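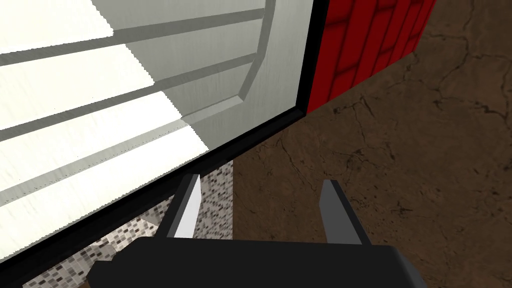 Monday, and I have been up since five because of the bread. I could not sleep for thinking about it! The Prirnedura starter went into the big bowl last night, 566 grams of it, and by the time I came down it had climbed to the rim and gone domed and shivery on top, the way the old miller's booklet says it should and mine never has. I wanted to shout but the house was asleep, so I did a lap of the kitchen in my socks and wrote the time on the back of an envelope. Then I stood there thinking about racks. I want pale metal and long gray rails, evenly spaced, all running parallel like the four on that white panel, so that loaves could cool one above the other and I could stop balancing them on the toaster. One day.

The flour is what changed. I'm nearly sure of it. I've been using the supermarket rye for two years and it makes a perfectly decent brick. The new sack came from the mill at Wolov, coarse and a bit green-smelling, and it drinks water like nothing I've ever handled. I put in the usual amount, waited, put in more, waited, and put in more again. The dough still looked like wet sand at six and like something alive by half past seven. Total weight before shaping was 1554 grams. I've written that on the inside of the cupboard door in pencil, next to the pancake recipe and the number for the boiler.

Shaping was a mess, a happy one. Rye doesn't stretch, it smears, and I had it up to both elbows before I remembered the trick with wet hands and a wet scraper. After that it went into the tin like it wanted to go. I smoothed the top with the back of a spoon, dusted it heavily and left it alone for ninety minutes, or tried to. I looked in on it a lot.

Ate a pear. Swept. Read the Zamudio chapter again, the one on scalds, where you pour boiling water over a part of the flour the night before and it turns sweet by itself. I love that. No sugar, no malt, only hot water and patience, and in the morning it tastes like porridge with honey in it. I'm going to try it with the next loaf and use the caraway too, even though I'm the only one here who likes caraway.

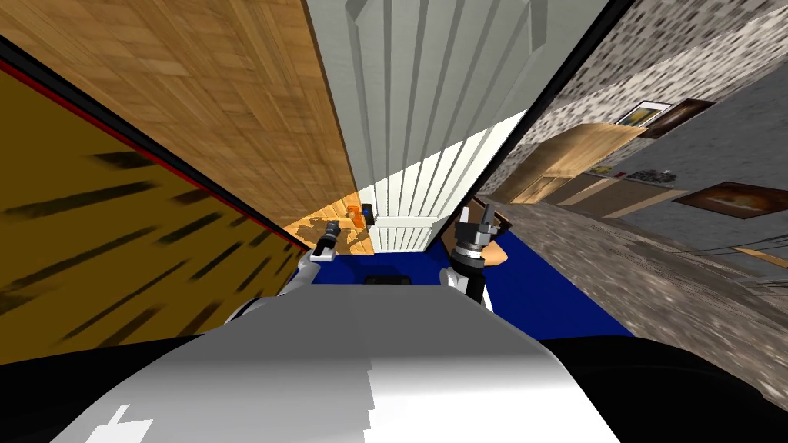

Sun on the wooden floor, a flat blue surface, two dark gray grippers pointing up.

In at nine, oven as high as it goes, down after fifteen minutes. The smell! First it's only hot tin, then something like toast, then at forty minutes it goes dark and malty and you can't do anything else in the house but be aware of it. I opened the window over the sink and I swear a man on the sidewalk slowed down.

Out at ten past ten. It slid from the tin without sticking anywhere, which has happened to me maybe twice. The top had cracked in big pale islands with brown between them, like a dried-up pond, and when I knocked on the bottom it knocked back. Weighed it, of course: 1088 grams smaller than nothing I've ever made – no, I'm too tired to write a proper sentence. I mean I forgot to zero the scale with the board on it, so that number is worthless and I'm leaving it here to remind myself. Zero the scale! 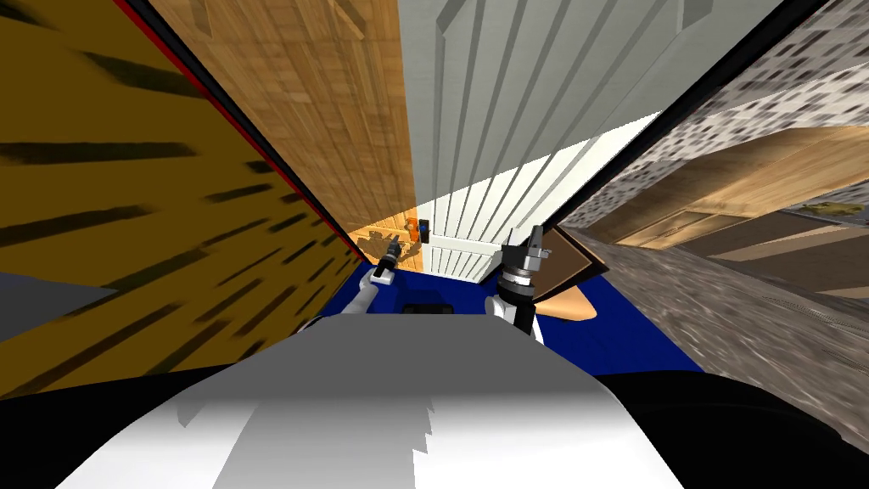

And now the hard part, the waiting. A rye loaf is supposed to sit a full day wrapped in a cloth before you cut it, or the crumb gums up on the knife. I know this. I have ruined bread by not knowing it. It's on the shelf by the stairs in the blue-striped towel and I have promised not to touch it until breakfast tomorrow. I've got good butter, and there's half a jar of plum jam left from the Pliltonmont market that I've been saving for something worth it.

Fed the starter again before lunch and it's already bubbling at the edges. I think I'll split it and dry some on parchment in case I ever kill it. I should have done that ages ago. Ordered another bag of the coarse rye as well, 1000 grams, and a smaller one of whole spelt because I was on the page anyway and the picture looked nice.

Things to change next time: more salt, a touch. Longer in the tin before baking, maybe ten minutes. Find the lame, which is either in the drawer with the candles or gone forever. Scald the night before. Wet hands from the START.

Four in the afternoon now. Went and smelled the towel.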